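The forecasting unit at Grirville had been trained on 4000 records of reservoir inflow, and for two winters it gave sound numbers. In June it began to predict rain for the Lalley basin on days when the sky was clear to the horizon.

I was sent to find the fault. The network itself was unchanged – same weights, same thresholds. I ran the validation set and the error fell inside tolerance. I ran it again overnight and got the same figure to the last digit.

The inputs took longer. Hidodura, the preprocessing package, scaled each gauge reading before it reached the first layer. One gauge, at Wijaya, had been replaced in spring. The new one reported in millimeters and the old one in tenths. The scaler clipped what it did not recognize and passed on the maximum.

I corrected the table and retrained on the 900 records that had been affected. The forecast for Lalley went to zero. I signed the log and packed my case.

At the station the platform was dark with water. It had been raining in Lalley, the clerk told me, since noon. I stood under the roof and worked through the scaling by hand on the back of my ticket. The arithmetic was right. I missed the train and walked back up the hill to the unit, and the log was open at my page. 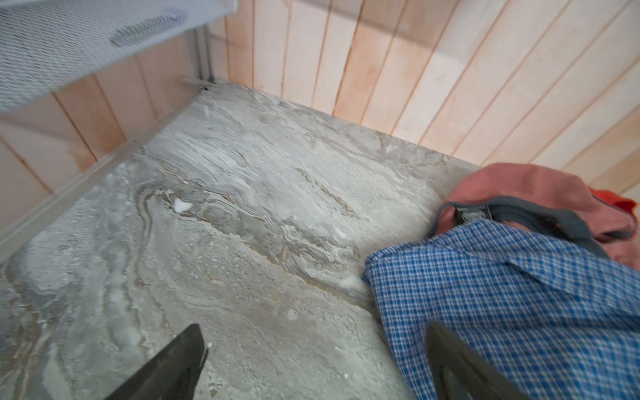
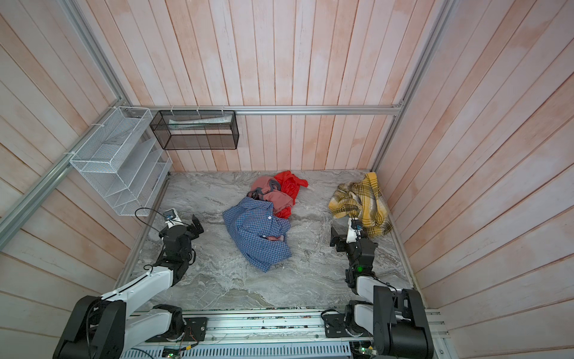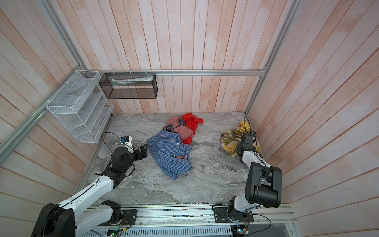

Marble-patterned floor and vertical wooden boards, three views.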